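Red-striped plastic pipe: can I mix it with plain white fittings?

Senan Heffernan
November 2025

I am making up a small cold water run for a utility corner with white wall panels and a black marble-pattern floor. The pipe is white plastic with a thin red stripe along its length, bought as Balton. The fittings are Clatell. 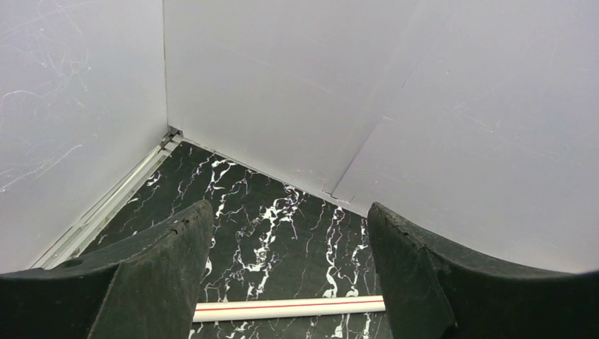 My first question is whether the stripe means hot water only. The seller's listing gave a part number ending 271 and no pressure rating. The valve has a chrome cap with a blue insert and sits on a vertical pipe, with the striped pipe leading off from the side of the ribbed collar.
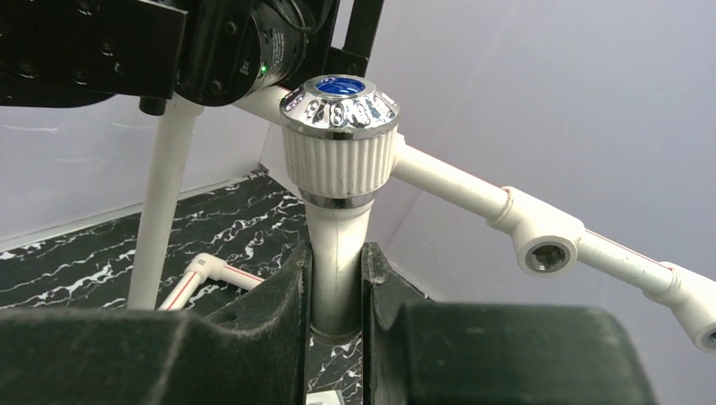 The second question is about joining. I would like to dry fit everything, mark the depths and then cement. Is there any objection to leaving the stripe facing outwards as a guide for alignment?

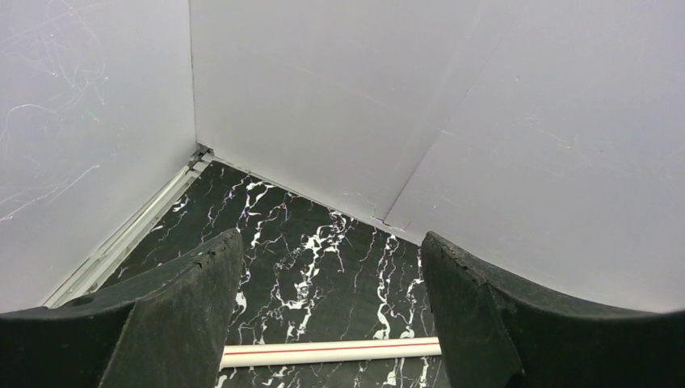 Brunico
Stripe outwards is fine. Mine is all like that.

Ní Bhriain
A stripe colour is the maker's own marking unless the data sheet says otherwise. Read the full print on the pipe – material, size and pressure class – and compare it with the fittings. Hot-rated pipe will normally carry cold water. The cement must suit the material of both parts, and a socket that looks the right size may belong to a different series.

Dry fit first, then draw a line across pipe and socket at each joint. Clean off any dirt before cementing. Use tape on male threads and keep cement away from them.
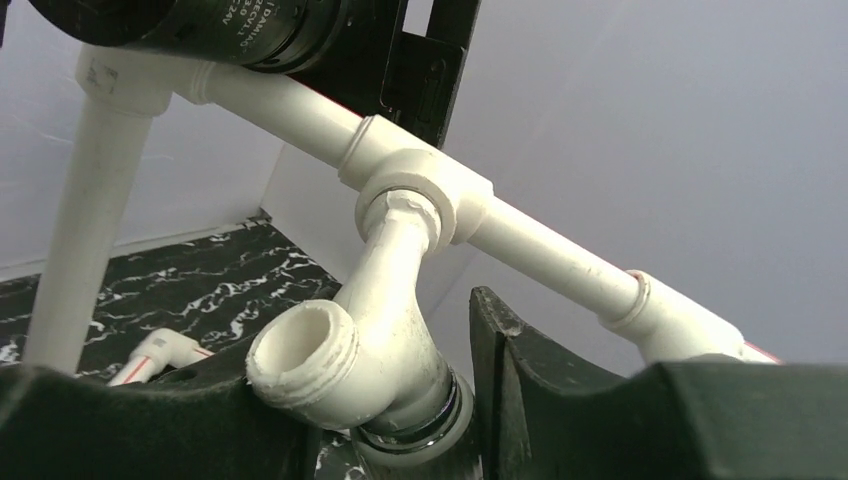
White tee on the long pipe, with the threaded male end below.

Brunico
Mine was a different make, so check the print as above.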